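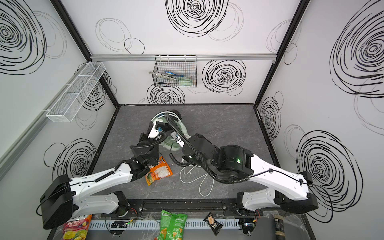

Fri 6 August
By Leonie Kerslake

Flemville — I get to write the press release this time, so please forgive me if it sounds more like a letter. Our group at Trilero has a result we're really happy with, and I've been itching to share it!

The short version: we found a way to teach two robot arms to work on the same object with far less practice than we used to need. The method is called Irkeck (after the street our first lab was on, before you ask). We record a person guiding both arms through a job, and then the software works out for itself which moments need the two arms to agree and which ones don't. Most of a kitchen chore, say, is one arm getting on with things while the other stays out of the way. The tricky bits are the handful of seconds when both grippers are at the same bowl, and that's where Irkeck spends nearly all of its learning.

We tested it on 17 household tasks, using 182 recorded demonstrations in all. That's a small pile by the standards of our field — our own previous system, Coughlan, needed more than 3 times as many to get through the same list. Irkeck matched or beat Coughlan on every task but seven, and on those it was mostly slower, with a couple of plain failures I'll come back to.

We also did our testing in a busy-looking workspace on purpose. There are big black spirals scribbled all over the white walls, baskets hung up at the sides, and snack packets lying about. A method that only works against a blank background isn't much use in anybody's kitchen, and I'd much rather find that out now.

So, the failures. Thin, bendy things are still hard for us, and so is anything see-through. If one arm blocks the other's view for too long, Irkeck tends to freeze up and wait (very polite, not very helpful). We're working on that over the summer.

The full write-up, with results for every task including the bad ones, will be out in October along with the code and all of the recordings. If you'd like to visit the lab in Flemville before then, or you just want to argue with me about bowls, get in touch through the Trilero press desk and ask for Leonie.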